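Print this page | E-mail this page

Teleoperation Cell Checklist, Simulated and Real, With Comments
Posted Tuesday, May 3, 2022, by Citlali Ponce

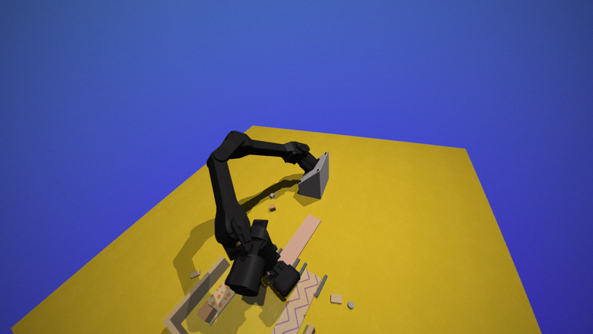 Simulated bench, arm over the yellow table, small parts set out for a demonstration.

Covers the Kundora simulator and the real bench in the Lekow room. Go through the whole list before the first demonstration of a shift and again after any change of operator. Mark each line OK, FIX or N/A. "Fine" is not a mark. Neither is a smiley face, and whoever filled in the February sheets knows who they are.

PART A. BEFORE POWER (real bench only)

A1. Emergency stop within reach of the operator's free hand. OK
Comment: Within reach means seated, with your elbow near your body. Last time we tested this by having the tallest person in the building lean.

A2. Base bolts tight, no rocking when pushed by hand. OK

A3. Cables clear of the elbow through its full swing. FIX
Comment: The camera cable has once again been routed through the one place the elbow goes. Please use the clips. There is a bag of them in the Kwok cabinet, unopened.

A4. Tape line on the floor intact. OK
Comment: Intact, yes. Observed, sometimes.

A5. No mugs inside the tape. FIX

PART B. REMOTE CONTROL

B1. Hand controller charged and paired with the correct arm. OK
Comment: Read the label on the arm, then the name on the screen, then move one joint a little. We have had an operator drive the simulated arm with great care while wondering why the real one was so calm.

B2. Hold-to-run grip stops the arm when released. OK
Comment: Test it by letting go. Opening your fingers a bit and seeing how you feel about it doesn't count.

B3. Speed limit set to beginner for anyone with fewer than 7 logged shifts. OK

B4. Delay between hand and arm acceptable. FIX
Comment: Acceptable at the desk by the door. At the window desk the arm behaves as if it has to think it over. No live demonstrations from the window desk until Unuvetti has looked at the network switch.

B5. Operator can see the tool tip in the side view at all times. OK
Comment: In the simulator, use the shadow as well. When the wedge is low over the table the overhead view tells you very little about height, and the shadow tells you a good deal. Slow down before you think you need to.

PART C. GUIDING BY HAND (real bench only)

C1. Arm in free-move mode, confirmed by the light and not by pulling on it. OK

C2. Guide from the forearm, never from the tool. FIX
Comment: The tool is the convenient thing to grab, so everyone grabs it. It has edges. Two of you have the bandages to prove it.

C3. Fingers out of the elbow. OK
Comment: I would love to retire this line.

C4. Second person present and watching the arm. FIX
Comment: Present, yes. Watching a phone.

PART D. TABLE AND PARTS

D1. Layout matches the task card. OK
Comment: Mats, tray and board can lie at an angle if the card says so. Do not straighten them. Someone tidy squared everything up before a session and we taught the arm to succeed in a very neat world that does not exist.

D2. Clear path for the tool between the small cubes and the tray. N/A
Comment: Today's card is a push task that stops short of the tray.

D3. Small blocks checked against the card, including the ones near the table edge. OK
Comment: In the simulator a block that goes over the edge falls forever. On the real bench it goes under the cabinet, where it may as well.

PART E. RECORDING

E1. Recording starts before the first movement and ends after the last. OK

E2. Failed tries saved and marked as failed. FIX
Comment: The log shows 3 failures out of 2000 tries since February. I have watched you all work. Please save the bad ones.

E3. Operator initials on every file. OK

E4. Scene reset from the card, not from memory. OK

RESULT
Simulator cleared for use. Real bench held until A3, A5, B4, C2 and C4 are closed and signed. E2 stays open until the numbers look like human beings produced them.

Signed: C. Ponce
Next check: after the cable is moved, and bring the clips.

Print this page | E-mail this page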